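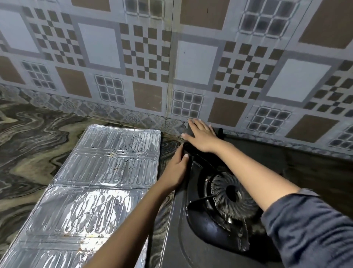
3.2 Reading protest notes as a body of text

When a foreign ministry objects to a ruling made by a court in another country, it usually does so in very few words. We find these short notes fascinating, and they deserve far more attention than they have had. Our collection, drawn from the Tristside archive, holds 2321 notes issued by 11 ministries from 2000 onwards. Each was stored with its date of issue, the type of ruling and any later reply from the host state.

Two teams of readers, one in Iten and one in Salem, marked up the notes using Siltoment. They began with a shared set of 100 and compared their marks line by line. Most disagreements concerned a single verb — was "regret" a mild form of "condemn", or a different act altogether? The talks on this point were lively and changed our scheme for the better.

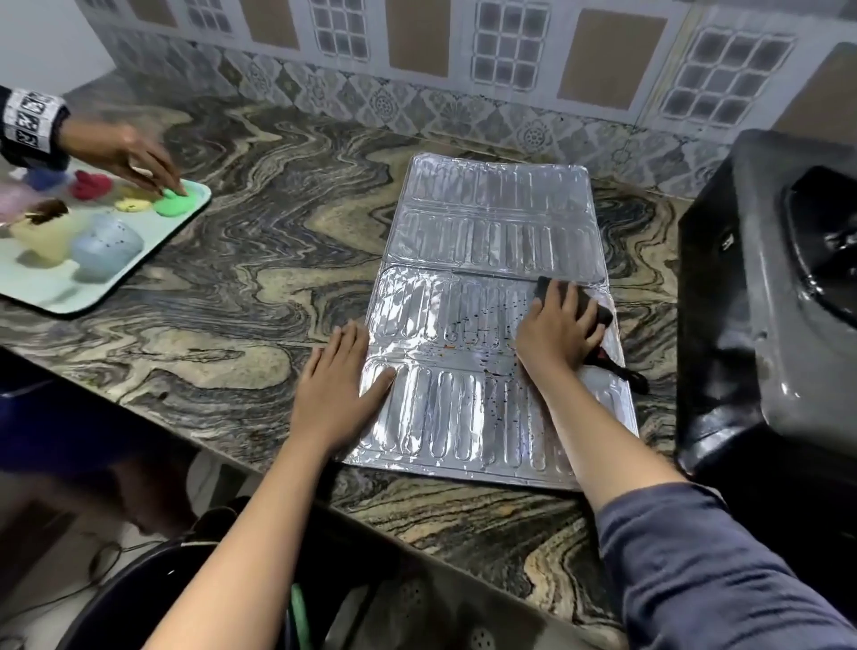 We settled on treating the two verbs as separate acts. A note of regret tends to leave room for the host state to appeal or review its own ruling, and it often names the body that could do so. A note of condemnation speaks mainly to readers at home. The split held up very well in the later rounds, even in notes that had been translated twice.

Timing was a richer source than we had hoped. Notes sent before an appeal window closed were longer, named more officials and quoted treaty text more freely. Those sent afterwards fell back on set phrases, some of them carried over word for word from one case to the next!

Figure 3. Hands wiping a ribbed aluminium foil liner with a black cloth on a granite worktop.

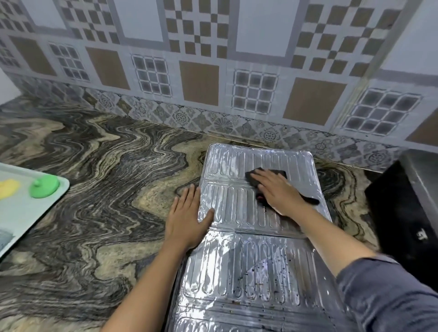
3.3 Replies from the host state

Replies are harder to gather, as many were given by telephone and never written down. We therefore counted a reply only where the archive held a signed text.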